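Print | E-mail

Ticket 25: Drawer unit on the cream table, bottom drawer sticks
Opened Sun 9 June by Rajitha Biswas 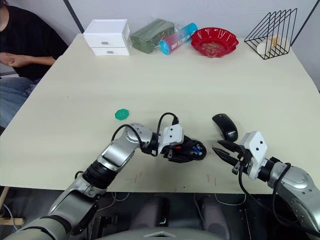

So the bottom drawer jams halfway, every time! Top one glides beautifully. I pulled both out, wiped the runners, swapped them over, and the jam stayed down below, so it's the housing. Great, that narrows it!

Rubbed candle wax along the lower runners. 24 pulls, one small catch. Love it. Leaving open until Hendrik has tried it.

Comments (2)

Kwaku Gyamfi: Wax fixed mine too!

Tineke Dewulf: Try it full before you close this. Mine only stuck with batteries in.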